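Speaker notes: Packing light for long walks
Evening talk, Skenier Hall, 29 September 2023

Slides are numbered on the clicker, but don't worry too much about matching them up. If the projector gives up, carry on without.

Opening

Hello and thank you for coming out on a wet evening. Ask for a show of hands: who has done a walk of more than three days with everything on their back? Who has come home from one and unpacked something they never touched? (Usually the same hands. Wait for the laugh, then put mine up too.)

My first long walk was the Kesudik path, the coastal one, and I carried a hardback book, a full-size bath towel, two pairs of jeans and a tin opener. There were no tins. I loved every minute of it apart from the carrying, and I've been fiddling with my packing list ever since. Tonight is the result of all that fiddling, and I hope you'll go home and tip your rucksack out on the bed.

Say early on: I don't mean the people who saw the handles off their toothbrushes. Good luck to them. I mean ordinary walkers with ordinary kit who would like to get to the top of the hill and still be able to talk.

Part one: the kitchen scales

Hold up the scales. Mine are plain kitchen ones, still a bit floury. Everything I own for walking has been on them at some point, including my hat.

The figure I want them to remember is 200 grams. When I started weighing things I was shocked by how many items came in at that sort of weight and felt like nothing in the hand. A spare T-shirt. A fat paperback chapter or two. Half a bag of toiletries. Five of them and you have 1,000 grams, and you'd notice a kilo straight away if somebody handed it to you at the bottom of a climb.

Tell the porridge story here if there's time. If not, save it for the tea.

The Tresent ridge: my bag before food and water was 2,962 grams on the second trip, for hut-to-hut walking with no tent. I took the list apart that winter and the same trip the next March came to 2,378. I bought nothing new. Pause on that! People always expect me to say I bought a marvellous jacket. I left out a second fleece, a wash bag with a hook on it, a guidebook (I copied out the pages by hand, which was a lovely way to spend an evening with the map), and a pair of camp shoes I'd been carrying out of habit.

Question that always comes up: what about cold nights in the huts? Answer: one warm layer, worn in bed if need be, and a hat. I slept perfectly well. Somebody who feels the cold more than I do should take the second fleece and leave something else out.

Part two: little bags

My favourite part, so watch the clock.

A rucksack is a tall dark hole. Whatever you want is at the bottom. You can fix this for pennies by putting small things into small bags, and the bags can be anything: drawstring bags, pencil cases, the pouch your sunglasses came in. They should look as different from each other as possible. A set of matching grey ones looks very smart on the shop wall and is hopeless at six in the morning in a room full of sleeping strangers.

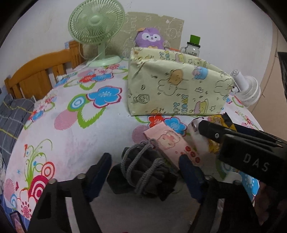 My own system has been the same for years. Socks and underwear in one bag, and that bag doubles as a pillow when stuffed inside a jumper. Plasters, tape, painkillers and a needle in another, always in the lid pocket so that anybody in the group can find it. Torch, charger and cable together. Everything to do with washing in a fourth, including the soap, which I cut into slices before I go and wrap in greaseproof paper. The slices are a joy. One per two days, and no soggy bar to carry home.

Then there's the oddments bag. Allow yourself one. Mine has a pencil stub, a length of cord, two safety pins, a rubber band and a boiled sweet for emergencies. When it won't close, something comes out.

Pass my bags round the front rows at this point. Ask people to find the needle with their eyes shut. It gets everybody talking, so leave a good couple of minutes.

On waterproofing: use one big liner inside the rucksack and stop there. A tough plastic sack from the hardware shop does it. Twist the neck and fold it over. I used to put every little bag inside its own waterproof bag and spent half my holiday rustling.

Part three: socks

Yes, socks get their own section. I could do the full hour on socks.

Three pairs is enough for a walk of any length. One on, one drying, one kept for the evening and for bed. The evening pair is sacred and must never go inside a boot, however tempting. Wash the day's pair as soon as you arrive, before you sit down, while you've still got your boots off and your sleeves up. Roll them in a towel, stand on the towel, hang them up. Thin ones are far quicker to dry than thick ones. If they are still damp in the morning, pin them to the outside of the rucksack (safety pins, oddments bag!) and walk them dry.

Change at lunch on hot days. I was a doubter about this until the long stony descent off Jaunzems, where I swapped socks at the halfway spring and felt as if I'd been given somebody else's feet. I've done it ever since. Boots off, toes in the air, ten minutes, dry pair on, then your sandwich.

Blisters: deal with a hot spot the minute you feel it. Stopping the whole group is embarrassing for a moment. Limping for four days goes on a good deal longer. Tape straight on to dry skin, corners rounded off with scissors so they don't lift.

Part four: packing the thing

Demonstrate with the real rucksack on the table. Talk while doing it and go slowly. Last time I packed it in a rush and people at the back missed the lot.

Bedding and evening clothes at the bottom. You won't want them until you stop.
Heavy things in the middle, close to your back. Food, mostly.
Waterproof jacket at the very top, on its own, so you can pull it out with one hand.
Map and snack where you can reach them without taking the bag off.
Water at the side, balanced left and right if you carry two bottles.

Then lift it properly. Knee, then shoulder, then the other shoulder, and do the hip belt up before the chest strap. Ask for somebody from the audience to try it on. Have them loosen the shoulder straps a little once the belt is tight and watch their face change. It's wonderful every time.

Part five: the list on the way home

If they remember one habit, I'd like it to be this one. On the last evening, or on the train, write down three things: what you didn't use, what you wished for, and what broke. Do it before you get home. I've got a whole notebook of these and it's better reading than my diary. On one page it simply says "NO MORE BANANAS", underlined twice.

First aid and waterproofs don't count as unused. They stay on the list even if they come home untouched.

Be honest about treats, too. I still carry a small sketchbook and a tin of watercolours, and by any sensible measure they should go. They're the reason I stop and look at things, so they stay. Ask the room what their one treat would be and take four or five answers. Somebody in the last group carried a real china cup and I've thought about it fondly ever since.

Questions

Likely ones: poles (yes, two, for the downhills), boots or shoes (whatever already fits you), how much water (depends on the day, look for springs on the map the night before), dogs (bring a towel for them and let them carry their own biscuits if the vet is happy).

Handouts are on the chair by the door, with my list on one side and a blank one on the other. Tea is in the side room. Remember to get the needle back.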